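Teaching by demonstration (robotics)

From the Kalard open reference on automation 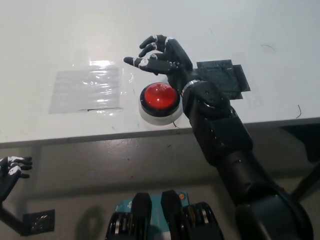 A robot's right hand held over a red push button on a white tabletop. Button pressing is a common first task in demonstration work.

Teaching by demonstration is a way of giving a robot a new task by showing it the task instead of writing out each motion in code. A person either moves the robot's arm directly or drives it from a distance, and the robot's computer records what happens. The recordings are then played back as they are or used to train a control program, usually called a policy, that can carry out the task under slightly different conditions.

The method goes by several names. Programming by demonstration is the older term and is still used in factory settings. Learning from demonstration and imitation learning are more common in research writing, where they usually imply that some form of statistical training takes place after the recording. In workshops the activity is often just called teaching, and the person doing it the teacher or operator.

Background

Early industrial arms were taught by a simple form of the method. A worker guided the arm or drove it with a control box, stored a series of positions, and the machine repeated them. This worked well for painting and spot welding, where parts arrived in the same place every time. It worked poorly when anything moved. A stored path has no knowledge of the object it was recorded for, and if a part sits a short distance from its usual place the arm will still go where it was told.

Interest in recording many demonstrations of the same task grew as cameras and computing became cheaper. With enough examples, a policy can link what the cameras see to what the arm should do next. The quality and spread of the examples became as important as the learning method, and much of the daily work in the field now consists of collecting them.

Methods of demonstration

Kinesthetic teaching

In kinesthetic teaching, also called hand guiding, the operator takes hold of the arm and moves it through the task. The motors are set to a mode in which they hold up the arm's own weight but offer little other resistance. Sensors in the joints record their angles over time.

Hand guiding is easy to learn and needs no extra equipment. The operator feels contact forces through the arm and can see at once which poses are out of reach. The drawbacks appear with more complex robots. One person can't easily guide two arms at once, and a hand with several jointed fingers is hard to pose from outside while the arm is also being moved. The operator's own body may also block the cameras or show up in the recordings, which is a problem if the same images are used for training.

Remote control

In remote control, or teleoperation, the operator stays clear of the robot and sends it commands through an input device. Common devices include:

Leader arms. A smaller or matching arm is moved by hand, and the robot's arm copies its joint angles.
Handheld controllers. The operator's hand position is tracked in space and converted into a target for the robot's wrist.
Sensor gloves. Finger bend is measured and passed on to a jointed robot hand.
Camera tracking. The operator's arms and fingers are followed by one or more cameras, with nothing worn.

The operator may watch the robot directly or work from a live view. A camera placed at the robot's head gives a view close to the one the policy will later use, and some groups require operators to work from that view alone. The reasoning is that an operator who can see more than the robot may act on information the policy will never have.

Delay is the main difficulty. Even a short lag between the operator's motion and the robot's makes people overshoot, wait and correct, and these habits end up in the data.

Observation

In a third approach the robot doesn't move at all during the demonstration. A person performs the task with their own hands while being recorded, and the motion is later converted to suit the robot. This is the fastest way to gather examples. The conversion is rarely clean, as human and robot arms differ in length and joint layout, and contact forces are usually not captured.

Mapping to robot hands

A two-finger gripper needs only one value, the opening width. A hand with human-like fingers needs a value for every driven joint, and the operator's fingers seldom match the robot's in length or range. The step of converting one to the other is called retargeting.

Two strategies are widely used. Joint mapping copies the bend of each human finger joint to the nearest robot joint. It feels natural for open-hand gestures but can leave fingertips far apart when the operator is pinching. Fingertip mapping tries to keep the distances between fingertips the same, which helps with grasping small objects but can give odd finger poses elsewhere. Many systems blend the two.

For pressing tasks the demands are lower. The operator needs a finger or knuckle that reaches the target before the rest of the hand does, and a wrist angle that keeps the force directed into the button. Poses that look relaxed on a person can place the wrong part of the robot's hand lowest.

Example task: pressing a button

A large push button fixed in a raised base is a popular training object. It is easy to see, it tolerates some error in position, and success can be judged by a simple signal if the button is wired. The task also contains the basic stages found in longer ones: finding the object, approaching it, making contact, applying force and backing away.

The Nava task guide, a written procedure used by several small laboratories, divides a single demonstration as follows:

1. Both arms start in the rest pose.
2. The working hand is raised clear of the table edge and brought over the button.
3. The hand pauses briefly above the cap.
4. The hand lowers until the cap moves, then lifts straight up.
5. The working arm returns to the rest pose, and the recording is stopped.

The guide asks for 100 accepted demonstrations at each table layout, with the button moved between takes. It sets a limit of 14 seconds for each one. Longer takes are rejected, on the grounds that they usually contain hesitation. Operators are told to collect 105 so that a few can be dropped during review without a second session.

The pause in the third stage is disputed. Supporters say it gives a clean point at which to check alignment. Critics say a policy trained on still moments may learn to stay still, as the images during a pause look nearly the same from one instant to the next and the recorded action for most of them is to do nothing. Later versions of the guide make the pause optional.

Recording

A typical recording holds camera images, joint angles, the commands sent to the arm and hand, and a time stamp for each. Force or motor current readings are added where the hardware provides them. Commands and measured positions are stored separately. During contact the two differ, with the commanded position often lying below the surface being pressed, and that difference is what produces the force. A policy trained only on measured positions may touch the button without pressing it down.

The streams run at different rates and have to be lined up before use. Dimov, a recording program often paired with leader arms, aligns everything to the slowest camera. Womel keeps each stream at its own rate and leaves alignment to the training stage. Files from one can be converted to the other, although conversion from Dimov can't bring back readings that were discarded when the file was made.

Quality of demonstrations

Reviewers usually look for the following faults:

Drift in the start pose between takes
Contact with the table or the side of the object
Long pauses in free motion
A second attempt within the same take
Lost or repeated camera images

Second attempts are not always removed. A take in which the operator misses, lifts and tries again shows the policy how to recover from an error, and some projects record such takes on purpose. They are normally labeled so that they can be given more or less weight in training.

Variety matters as well. If the object is always in one place, the policy may ignore the cameras and learn a fixed path. Operators therefore change the position of the object, the lighting and the other items on the table. Differences between operators have a mixed effect. Two people may approach the same button from different sides, and simple learning methods can average the two paths into one that suits neither.

Safety

Hand guiding places a person within reach of a powered arm, so speed and force limits are set low and a stop switch is kept at hand. Remote control removes the operator from the work area but makes it easier to misjudge distance. A common arrangement uses 2 stop switches, one with the operator and one with a second person standing near the robot - the second person watches the machine and takes no part in the task. Software limits on the workspace are also used to keep the hands from being driven into the table.

Limitations

Demonstrations show what the operator did but not why, and a policy may pick up on details that have no bearing on the task, such as a mark on the table or the position of a cable. Collection is slow and tiring, and results gathered on one robot often transfer poorly to another with different arms or cameras. Tasks that depend on touch remain difficult, as most input devices give the operator little or no sense of contact.

See also

Imitation learning
Motion retargeting
Teach pendant
Teleoperation

Page last reviewed 9 Aug 2019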